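4.2 작업면의 밝기와 '정돈됨'의 판정

정리 행동을 다룬 선행 연구는 대체로 작업면이 밝고 균일할수록 사용자가 그 자리를 더 깨끗하게 유지한다고 전제한다. Takács가 이른바 '백색면 효과'를 제안한 뒤로 이 전제는 별다른 검증 없이 인용되어 왔다. 우리는 이 주장을 그대로 받아들이기 어렵다고 본다. 밝은 면에서 얼룩과 부스러기가 눈에 잘 띈다는 것과, 사용자가 그것을 실제로 치운다는 것은 서로 다른 명제이다. 기존 보고의 상당수는 앞의 것을 측정해 놓고 뒤의 것을 결론으로 적고 있다.

본 연구의 참여자는 40명이며, 각자 12분 동안 탁자 위의 물건을 원래 자리로 돌려놓는 과제를 두 차례 수행하였다. 탁자는 Mundetti 사의 같은 제품군에서 고른 밝은 면과 어두운 면 두 종류였다. 조명은 천장등만 사용하였고 높이는 바꾸지 않았다. 그림 2는 밝은 탁자 면이며, 희고 고른 면에도 가장자리가 흐릿한 그림자가 넓게 드리워질 수 있다. 이런 그림자는 판정자에게 얼룩처럼 읽힐 여지가 있다. Ullus 척도의 채점 지침에는 그림자와 오염을 구분하라는 항목이 없다. 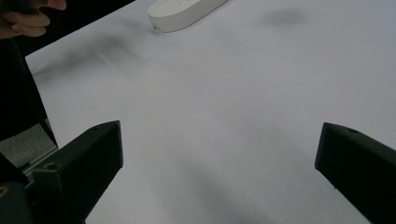

그림 2. 밝은 조건의 탁자 면. 왼쪽 위로 번진 어두운 그림자와 오른쪽 위 가장자리 부근의 작고 둥근 회색 그림자.

판정자 간 일치도 역시 낙관할 수준이 아니었다. 밝은 조건에서 의견이 갈린 사례를 다시 검토해 보니, 물건의 배치를 두고 다툰 경우는 드물었고 면 자체가 깨끗한가를 두고 엇갈린 경우가 많았다. 정돈 점수가 물건의 위치를 재는 값인지, 면의 밝기에 대한 인상을 재는 값인지 분명하지 않다는 뜻이다. Fodor 점검표처럼 두 항목을 따로 채점하는 방식이 그나마 낫지만, 이 점검표도 흰 면에서 충분히 시험된 적은 없다.

어두운 조건의 결과는 해석이 더 까다롭다. 참여자들은 과제를 일찍 끝냈다고 보고하는 경향을 보였으나, 작은 부스러기를 보지 못해 손을 멈춘 것인지 정말로 정리가 수월했던 것인지 본 자료로는 가릴 수 없다. 사후 면담에서 한 참여자는 "흰 탁자는 다 치워도 뭔가 남은 것 같아 자꾸 문지르게 된다"고 답하였다. 흥미로운 진술이지만 한 사람의 말이며, 이를 효과의 근거로 삼을 생각은 없다.

따라서 흰 작업면을 가정이나 공용 주방에 권장하는 Closico 설계 안내서의 문구는 지금의 증거보다 앞서 나가 있다. 적어도 조명 방향을 달리한 비교가 있어야 한다. 다음 절에서는 면의 밝기를 고정하고 물건의 수만 바꾼 조건을 검토한다.

독자 의견

주방설계15년
흰 상판을 쓰는 집을 많이 다녀 봤는데 더 깨끗하다고 느낀 적은 별로 없습니다. 판정자들을 어떻게 훈련시켰는지도 적어 주셨으면 합니다.

seorin_k
천장등만 쓴 게 제일 걸리네요. 창가 탁자는 오후 4시만 되어도 그림자가 완전히 달라집니다.

물푸레
Fodor 점검표 원문은 어디서 볼 수 있나요? 2월에 찾아봤을 때는 링크가 막혀 있었습니다.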